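# Thursday at Walley: open day in the robot hall

We went along to the open day at Walley and came home with far too much to say about it. Forty of us signed up, the coffee held out until eleven, and Fatemeh Ansari's group let people stay at the demo desks for as long as they liked. I had two full turns at the door task and would happily have queued for a third.

Most of the day was about opening doors. It sounds like a small thing until you watch a robot try it! The group builds its practice doors in simulation first, with all sorts of handles and surfaces, and the big screen at the front ran through them while Ifeanyi Garba talked. He's a lovely speaker, quick and funny, and he didn't mind being stopped (we stopped him a lot).

The page has room for just one picture from the simulator, so I picked a door with a lever handle. Jerndale is the name of the door set, and Illico is the program that runs it. 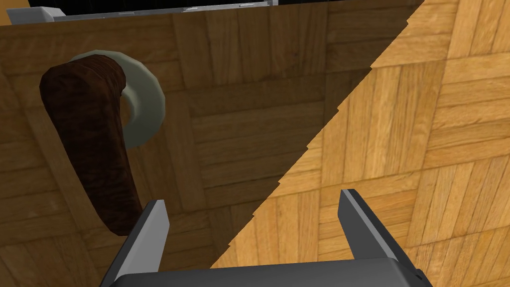 **Why practise on simulated doors before real ones?**

A simulated door can be put back to its starting position in an instant, and a bad grab breaks nothing. The group can also change the handle, the lighting or the surface between tries, so the robot doesn't get used to a single door.

*Jerndale, lever handle. The gripper is wide open with the handle still off to its left. I love the parquet on the door, and the handle has a mottled look a bit like bark.*

Ifeanyi told us the set has 1,413 doors in it at the moment. Of those, 838 have lever handles and the rest are knobs, bars and a few odd ones that Fatemeh's students made up on a slow afternoon. Someone behind me asked for the oddest and we spent a good ten minutes on a knob shaped like a pear.

The part I keep telling people about is how much of the job comes before the grab. I'd always thought of gripping as the hard bit. Fatemeh talked us through the approach instead: how far to open the fingers, which side to come in from, and when to stop and look again. Then she handed over the controls and we all found out how easy it is to come in crooked. My first go ended with me pushing the handle sideways, and my second was better, though I still needed a hint.

After lunch we had the Adeyemi talk, on scoring. Each try gets marked for reaching the handle, turning it and moving the door, and the three marks are kept apart so the students can see which stage went wrong. There was a long and very good argument about whether a door left ajar should count as open. I say it should. Ifeanyi says it depends on whether you can get a trolley through.

Thank you to everyone at Walley for such a generous day, and for the spare jumper (the hall is chilly, bring layers). The next one is planned for August and the sign-up sheet is already on the noticeboard by the stairs.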